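桌面收纳小柜改造记

大家好，我是Zeyu Gu。八月里我迷上了一件事：给桌面上的小柜子换装！起因很简单，工作桌上的胶带、笔芯、贴纸本越堆越多，抽屉早就塞不下了，于是我开始一个角落一个角落地收拾，顺便把能贴的、能换的全都折腾了一遍。下面按收拾的顺序往下放，每一段写两三句，想到哪儿写到哪儿。

一、先清空

第一步永远是全部倒出来。光是各种贴纸就翻出288张，有几张还是前年在Wutstead文具市集上买的，连封套都没拆。回形针另装一盒，干掉的荧光笔直接扔，没有舍不得（好吧，有一支薄荷绿的我犹豫了很久）。

二、分堆

分成4堆：天天用的、每周用的、一年用一次的、纯粹好看的。最后一堆最高，我一点也不意外！天天用的放外面，纯粹好看的干脆拿来装饰，不再压箱底了。

三、选柜子

看了一圈，Flolholm和Trondonov两家的小柜我都量过尺寸，前者深一点，后者门开得更大。我的建议是先量自己最大的那本本子，再去看柜子，顺序千万别反。

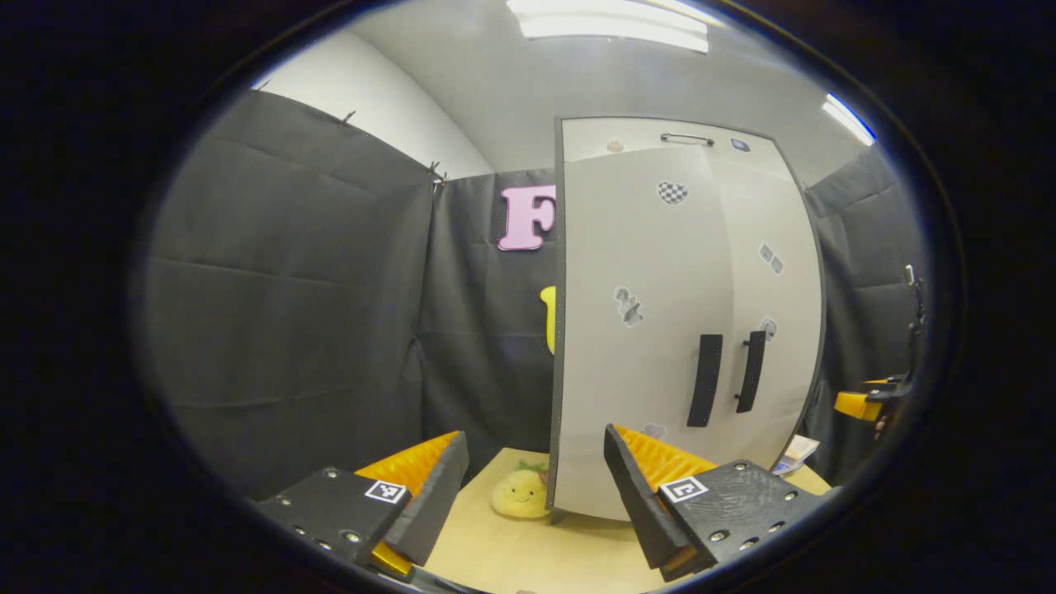
四、白柜子最好玩

浅色柜面贴什么都好看，这是我折腾到现在最大的心得。我喜欢白柜门配黑把手，线条一下子就利落了，两根竖着的把手挨在一起，上方再来一根横的，比清一色的圆钮有精神得多。贴纸也不用排得整整齐齐，黑白格子的爱心放在中间偏上，就是最抢眼的那一张，其余灰色的、带花纹的小贴纸散着贴，疏一点，白底才透得出气。后面那个粉色的大字母F我也超级喜欢！灰布做底，粉色格外跳，再露出一点黄，整个角落都活泼起来了。

五、贴纸怎么贴才不起泡

柜面先用微湿的布擦一遍，等干透再动手。从一边慢慢往另一边压，拿旧卡片刮平。贴歪了别硬撕，用吹风机低档吹一会儿，边角松了再揭，基本不留胶。靠近把手的地方手常碰到，选小张一点的，边角不容易翘。

六、字母和背景布

大字母轻轻的就好，太重了布会往下坠。颜色我试过好几种搭配，粉配黄最耐看，蓝配橙白天好看，晚上开了台灯就有点闷。背景布如果有折痕，挂之前反面熨一下；懒得熨也行，我自己就常常懒得熨，挂着挂着也看惯了。

七、柜子里面

里面我分了3层。上层放胶带，竖着立起来，颜色一眼看得清；中层放本子；下层是6个小盒子，装回形针、图钉、印章这些零碎。盒子是Kong的，盖子有点紧，但叠得很稳。标签我用铅笔写，内容换了就擦掉重来。

八、还想做的

近3个小时收拾下来，桌子终于能摊开一张大纸了，开心！接下来想给柜门内侧也贴一点东西，一开门就能看到的那种，正在纠结是贴植物还是贴邮票图案。有好看的贴纸店欢迎留言告诉我，小尺寸、哑光面的优先。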